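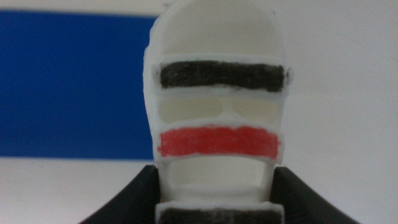
Search the archive
Enter keywords
Go

Subject: Re: [cellar-list] Tank breakage and the insurance form
Date: 2 September 2025

Krishnamoorthy Subramaniam wrote:

> We lost two tanks of cider when the power went out in February. The
> building at Tarnton is sound but the glycol chiller quit and the
> cellar warmed up before anyone could get in. The adjuster wants a
> value for what was in the tanks. Do I give him what the juice cost
> us, or what we would have sold it for? He has also asked for
> cellar records and mine are mostly on a whiteboard.
>
> Krishnamoorthy

Krishnamoorthy,

It depends on your policy, so read the valuation clause before you send him any number. Ours at Gikley says "selling price less unincurred costs" for finished product and plain cost for anything still fermenting. We had one tank of each when our roof came in, and they were settled on different lines of the same claim.

If yours only says "stock" with no definition, ask the broker for the wording in writing. Andrade handled ours and it took them 16 days to answer, so ask now.

On the records, a whiteboard is better than nothing. Take a dated copy of it before it gets wiped. We also sent:

- the press log, which showed 80 bins in
- gravity readings for both tanks
- invoices for yeast and 64 kegs we had already bought for that batch
- the electric company's outage notice

The adjuster cared most about the gravity readings. They showed which tank was done and which wasn't - that decided most of the money.

Do not dump anything until he says so by email. We drained one tank early to get the floor clear and they took 20 percent off that line for lack of inspection. If you need the tank back, pull sealed samples from the top and the bottom and ask him to agree to that first.

I moved our cellar log to Zindance afterward. It is clumsy for blends but it exports a plain spreadsheet, and I print that at the end of each month and keep it at the house.

One more question for you. Was the chiller itself covered under the building or as equipment? Ours was left off both and I only found out at renewal.

Brahim Belkadi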